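Print this page | E-mail this page

Unit 4: Reading a demonstration
Notes for the Friday session, after the Dandale open day

Most of you came back from Dandale impressed. I'd like you to be a bit less impressed by the time we finish.

The handout at the door said the Prisell arm system had done 1,684 tidying runs and "succeeded" in 1,131 of them. Work that out and it's about two in three. Nowhere did it say what counted as a success, who judged it, or how often a person stepped in. Colleen Girard asked during the question period and was told the scoring was "still being refined". Write that phrase down.

Consider what a cluttered table asks of a machine. Keys, eyeglasses, a plush toy and small red plastic pieces all need different handling. A two-fingered grip that suits a marker may do badly with a tangle of cables.
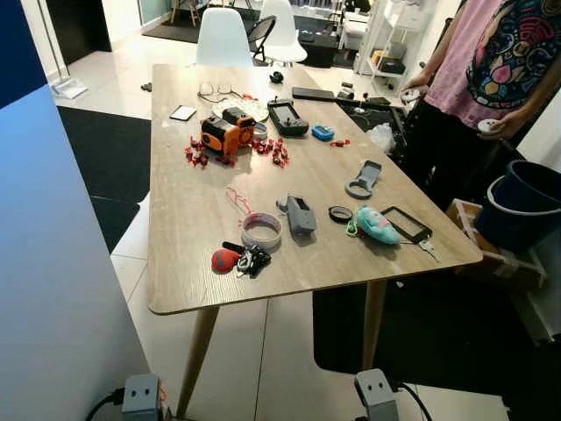
So when you watch a demo, keep these in your notes:

- Who chose the objects, and who laid them out?
- Is the arm running on its own, or is someone steering it?
- What happens after a miss – does the clock stop?
- Would it work in a different room, on a different table?

The Plimlow talk claimed 57 household objects. A list of objects tells you very little until you know how many tries each one got. Ask for the failures as well. A lab that keeps good records should have them handy.

For next week, read the Afolabi chapter on test design and rewrite the Dandale handout in your own words, leaving out any claim you can't back up. One page is plenty.

Questions about this handout: see the unit office, Room 108 | Copyright, course staff | Back to top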